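Radinard Stage Monitor Wedge

Home / Live Sound / Monitors / Floor Wedges

Item status: In stock at Akville. Ships in 2 working days.

The Radinard is a powered floor monitor for singers, small bands and touring acts who play clubs, theaters and outdoor stages. It sits low, stays put and throws enough sound to be heard over a drummer. It can be used alone in front of a lead singer or in a row across the front of the stage, linked from a single send.

We have carried the Radinard since the first version and have rented it out for concerts for nearly as long. The current version has the same cabinet as the old one, with a new amplifier and a quieter power supply. Old and new units can be mixed on the same stage. The older ones have a slightly softer top end, and a small cut on the newer box will bring them close enough for most shows.

Sound

The speaker is a coaxial design, with the high-frequency driver mounted in the center of the woofer. A singer can step left or right of the microphone without losing the vocal. The amplifier delivers 200 watts. That is plenty for voice, acoustic guitar and keyboards. For kick drum or bass guitar on a large stage, we suggest the bigger Sotomayor drum fill instead.

A switch on the side panel selects one of two voicings. "Vocal" pulls down the low end and opens up the range where words are understood. "Full" leaves the low end alone and is the better choice for tracks, keyboards or a DJ. The switch is recessed so it can't be bumped by a foot.

Feedback is always a question with floor wedges. With a standard cardioid vocal microphone pointed away from the box, the Radinard gets loud before it rings. If it does ring, start with the Vocal setting and turn down the channel before reaching for the equalizer.

Cabinet

The box is birch plywood with a textured black paint finish. The grille is steel, backed with foam. Handles are cut into both ends, and one person can carry it up a flight of stairs. It weighs 22 pounds. Rubber feet are fitted on two sides so the cabinet can be laid at a steep angle for a singer standing close, or at a shallow angle for someone farther back. There is a pole socket in the end panel for use as a small side fill.
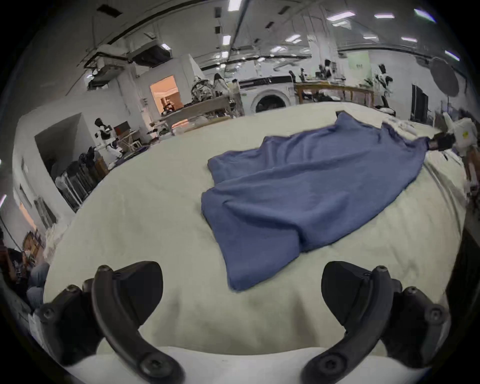

Blue garment on a cloth-covered work table.

Connections

All connections are on the side panel, inside a cutout that keeps plugs from sticking out past the cabinet. There is one combination input that takes XLR or quarter-inch, one XLR link output, and a locking power inlet with a matching power output. Up to four units can be run from one outlet. The level knob has a center click so that a row of wedges can be set to match without a meter.

A green light shows power and a red light shows limiting. Both can be switched off for theater work, where a lit panel at the front of the stage can be a distraction.

What's in the box

One Radinard monitor
Locking power cable
Printed setup guide
Warranty card

Specifications

Type: powered coaxial floor monitor
Amplifier: 200 watts
Voicings: 2, switchable
Input: XLR / quarter-inch combination
Output: XLR link
Power: locking inlet and output
Weight: 22 lb
Finish: textured black

Accessories (sold separately)

Flunau padded cover. Fits one monitor. Has openings for both handles and a pocket for the power cable.
Flunau transport case. Holds one pair of monitors, grille to grille. Wheels on one end.
Locking power link cable, short or long.
Replacement foam and grille kit.

Rental

The Radinard can be rented from our Akville counter by the day or by the weekend. Rental units come in the transport case with power and link cables. We test each one when it comes back and again before it goes out. If you are putting on a show with more than one band, tell us how many singers will be up front and we will suggest a package. Delivery and setup can be added for shows in town.

Weekend rentals are picked up Friday afternoon and returned by noon on Monday. A deposit is required for new customers. Bookings for March fill up early with the school musicals, so please call ahead if you need four or more.

Warranty and service

Each new unit is covered for two years against faults in parts and workmanship. The cover does not include torn grilles, water damage or speakers that have been driven into limiting for long periods. Service is done in our own shop, and most repairs are finished within a week. Keep your receipt, as we will ask for it.

For questions about stage setup, or to hear a pair in the demo room before buying, contact Pascual Toledo in Live Sound. Demo room visits are by appointment.

Page updated 17 January 2019

See also: Sotomayor drum fill, microphone stands, stage cable, powered mixers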